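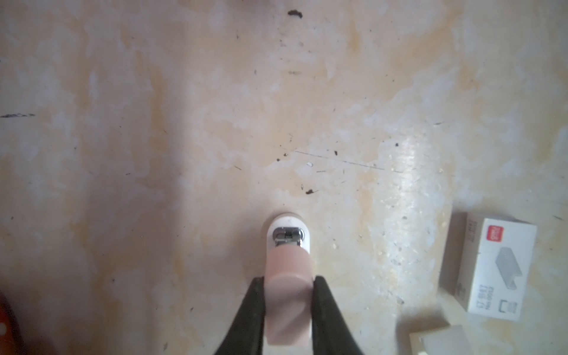 Tradov soft-grip flash drive and Grasturcombe wall set: do you need either?

Posted December 9, 2023 by Mereana Maihi

I've never understood why a flash drive has to be cute. The Tradov is pale pink at one end and white plastic at the other, with a plain silver connector, and the listing calls it "a joy to hold." I hold a flash drive for maybe three seconds at a time. Joy is a lot to ask.

Still, it does the job. I copied 1,072 photos onto it in one go and they all opened on the other computer. The connector went in straight and came out without a fight, and I've had fancier ones that wobbled from the first week. My complaint is the body. Pale pink is a bad color for anything that lives on a work surface, and mine lives among black crumbs, scratches and whatever else I haven't wiped up. The seller says it "resists everyday dirt." I'd like to know whose everyday they tested.

It's also small. Next to a box of staples it's easy to miss, and I've lost it twice already. A loop for a string would have fixed that for pennies, and I'd have given up the nice rounded end to get one.

The wall set

Grasturcombe sells its hook rail and wire basket together for 40 dollars, which struck me as steep for a strip of hooks and some bent wire. Lachlan Treloar reviewed the same set on Clernereck back in June and gave it top marks. I think he was generous.

The rail is good, I'll admit. Black, plain, stays where you fix it. The hooks are small, though. Fine for keys or a short cable, useless for anything with a fat handle. The box says they'll take "all your favorite tools." My cutting pliers don't fit and still end up leaning wherever there's room.
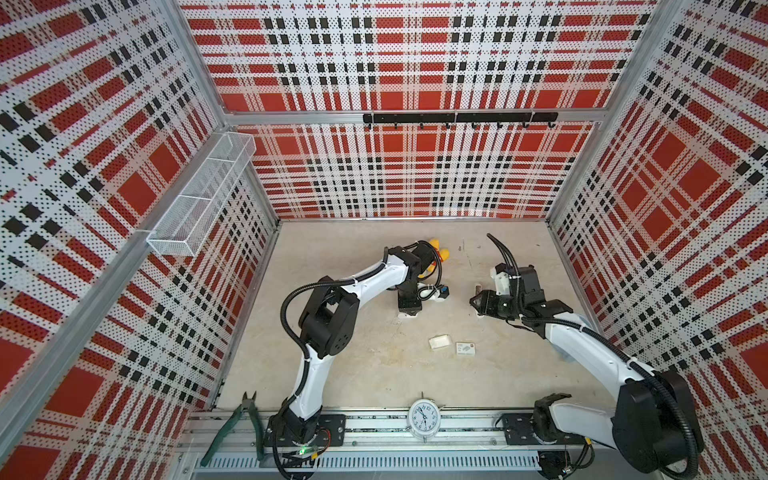
Hook rail across the back, wire basket up in the left corner, clock at the front.

The basket I like less. The mesh looks tidy from a distance, but pens poke through it and anything smaller drops out. I tried lining it with cardboard, at which point you may as well have bought a box. Mounting it high on a corner post keeps it out of the way, but then you have to reach for it every time, so things get set down on the floor of the bench instead.

As for the clock, it's an old Koller and it isn't part of the set. A few readers have asked. White, twin bells, blue numbers, very loud. I'd buy it again before I bought the basket.

Scores

Tradov drive: worth it if you find it on sale, and get a darker color if they ever make one.
Grasturcombe rail: fine.
Grasturcombe basket: skip it. The company won't sell you the rail alone, I asked.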